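Keeping the archive dry

The Dreron map archive holds 302 boxes of survey sheets in a brick basement. Its records manager, who asked not to be named, spoke to us about humidity.

"We set the dehumidifier too low for years," she said. "Paper that dries too fast will cockle at the margins. You want a stable reading, and the colour of the ink tells you very little."

The archive now logs each bay every 17 minutes. Sheets from the Edska survey, 215 in all, were moved off the outside wall in November.

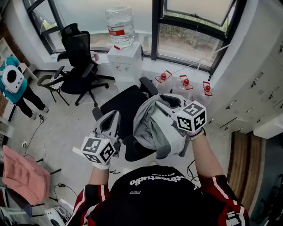
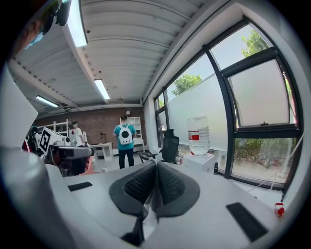

Asked about mould, she said the usual mistake is to wipe it while it is still active. "Isolate the sheet, lower the humidity, then brush it under extraction. If you wipe it damp, you push it into the fibre."

Grey board boxes are being replaced with an acid-free type from Oyewole. The old ones had a metal edge that rusted at the corners. She expects the change to finish after the Dirik sheets are catalogued.

"The labels take longer than the boxes," she said. "Each one gets checked against the register, and the register has errors of its own."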